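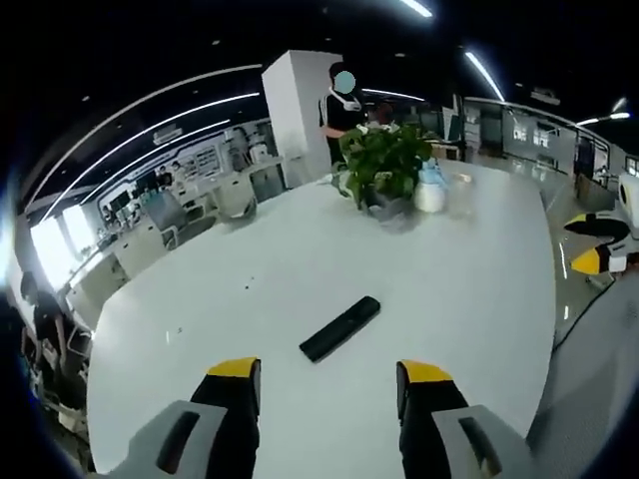

Shared Area Inspection Checklist, Grevport Office, Open-Plan Floor
Period: July
Inspected by: Kavitha Sundaram
Reviewed by: Ha-rang Ki
Ratings: OK / Minor / Action / Not checked

1. WHITE TABLE

1.1 Table stable under hand pressure at all sides. OK
Comment: Tested at four points. No rocking.

1.2 Surface clean. Minor
Comment: Small dark specks on the top, including a cluster to the left of the remote control. Source not identified. Wipe with a damp cloth first. No abrasive pads on the gloss finish.

1.3 Edges free of chips and sharp spots. OK

1.4 Loose items returned to storage. Minor
Comment: Black remote control left out on the table. Its place is the wall holder by the Plollaritz meeting room. Same comment as last inspection.

1.5 Battery cover on remote closed, no leakage. OK
Comment: Opened and checked. Replace both batteries at next service.

2. PLANT AND CONTAINERS

2.1 Plant pot stable, not close to the table edge. OK
Comment: Gray pot. Lower leaves dusty.

2.2 No standing water under pot. OK

2.3 Containers closed and labeled. Action
Comment: Translucent white container next to the plant has no label on any side. Small clear bottle-like item by the pot, also unlabeled. Owners to label or remove by 4 p.m. Anything still unlabeled goes to the Forov cabinet.

2.4 Packages cleared. Minor
Comment: Light blue package behind the white container. Move to the mail shelf.

3. PILLAR AND WALKWAYS

3.1 Clear width between table and pillar at least 40 inches. OK
Comment: Measured at the narrowest point.

3.2 Pillar corners undamaged. OK

3.3 No cords across walkways. OK

4. WORKSTATIONS

4.1 Chair casters and gas lifts in working order. Minor
Comment: One gray chair sinks slowly under load. Tag 161. Pulled from use, replacement requested from Hubáček.

4.2 Monitors secure on stands. OK

4.3 Glare control at window side. Action
Comment: Strong daylight from the windows. Two users report trouble reading screens before noon. Blinds to be tested for full travel. Carried over.

4.4 Power strips not daisy-chained. Not checked
Comment: Desks along the left wall in use during the visit. Check after hours.

5. PERSONAL COOLING DEVICES

5.1 Neck fans free of visible damage to housing and charging port. OK
Comment: Long hair and lanyards to be kept clear of the intakes. No charging unattended overnight.

REVIEWER NOTES (H. Ki)
1.4: Agree. Fit a second holder on the pillar, nearly 200 mm above the light switch.
2.3: Raise to Action again if repeated.
4.4: Outstanding. Do not close the sheet until entered.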